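**Wrist cam tracker keeps losing lock during fast moves, what are you all gating on?**

**jtapley_verdale** wrote:

Hi all, Jade Tapley here, mostly a lurker. I do the perception side for our two-arm table setup in Verdale and I've been chewing on this since before the holidays.

We run a feature tracker on each wrist camera and fuse it with joint encoders to get a camera pose (the stack is Yap, our in-house thing, so don't go looking for it). When the arm is slow it's great. When the planner swings the wrist over quickly, the tracker gets a frame like this one, and the pose estimate walks off and doesn't come back until I restart the node:
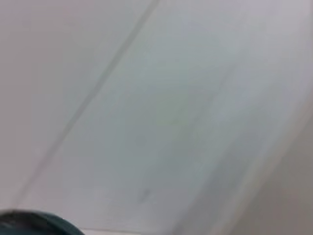
The maddening part is that the tracker doesn't report a failure. It hangs on to a handful of junk corners, calls that a good fit, and the filter believes it! I had a minimum of 4 inliers, which I know is low, but raising it makes the thing drop out on perfectly usable frames too. So what do you gate on? Blur score? Feature count? Joint speed?

---

**ommont_mike** wrote:

Joint speed. You already have it, it's free, and it doesn't care what the camera is looking at. Above some threshold, ignore vision completely and coast on the encoders. We've done it that way at Ommont for ages and I never think about it anymore.

---

**pixelgrouse** wrote:

Gonna disagree with Mike a little. Speed tells you there *might* be blur, but it says nothing about whether there's any texture out there. Look at that frame: pale panel, one dark seam, a big hunk of gripper in the corner. Hold the arm dead still and you'd still have next to nothing to track. A single straight line doesn't pin you down along its own direction, so the fit can slide along it and the residuals look lovely the whole time.

Check the conditioning of the solve. If the smallest eigenvalue tanks, don't update in that direction. Also, are you masking the gripper? It moves with the camera, so any corners on it are telling your filter you're standing still.

---

**jtapley_verdale** wrote:

...I am not masking the gripper. Oh no.

OK, I went and looked at one bad run. The log is 754 frames, and the tracker claimed a good fit on 144 that I would've thrown out by eye. Plenty of those had points sitting right on the gripper. So that's embarrassing, but also kind of a relief?

Forgot to say what the task is. We're working around a soft lunch bag on a white table, with the left gripper holding the handle loop. Head camera for context, because this view gives me way more to work with: 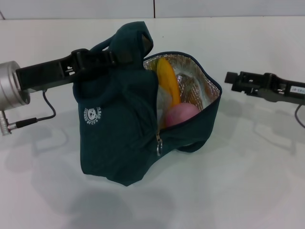

*Head camera view. Left gripper on the handle loop, right one not touching the bag.*

---

**ommont_mike** wrote:

Well, there's your answer, use the head camera for the big moves! Bag, banana, cables, two grippers, texture all over the place. Only switch the wrist camera on for the close approach.

---

**pixelgrouse** wrote:

Careful with that. Most of the texture in that view is on things that can move. The bag is cloth and it's hanging off a gripper, and the foil lining is going to throw highlights that shift whenever the bag does. I'd trust the seam in the wall and the back edge of the table and not a lot else. For where the grippers are, just use forward kinematics.

---

**ommont_mike** wrote:

I didn't say track the foil. I said use the camera. And a speed gate is still two lines of code, versus your eigenvalue project.

---

**bastudville_rob** wrote:

You two do this every thread, lol.

Jade, one thing neither of them brought up: why does it need a restart? A bad frame shouldn't be able to kill the filter for good. My guess is your covariance gets tiny after all those fake "good" fits, so when the real measurements show up they get rejected as outliers. I had exactly this. Put a floor on the covariance, and if you reject a bunch of updates in a row, reset to the encoder pose. Ugly but it works.

---

**jtapley_verdale** wrote:

Rob, I think you nailed it, the rejected-update counter goes straight up right after the swing and stays there. I'd been reading that as "the camera is still confused."

So my plan is mask first, then Mike's speed gate (sorry pixelgrouse, I can have it in before lunch), then the covariance floor. Conditioning check goes on the list for January. I'm leaving the head camera out of the pose estimate for now and only using it to find the bag.

---

**pixelgrouse** wrote:

Fair enough. Dilate the mask by a few pixels though, the gripper outline smears when you're moving and corners love to sit on that edge. And rerun the same log after each change, one at a time, or you won't know which one fixed it.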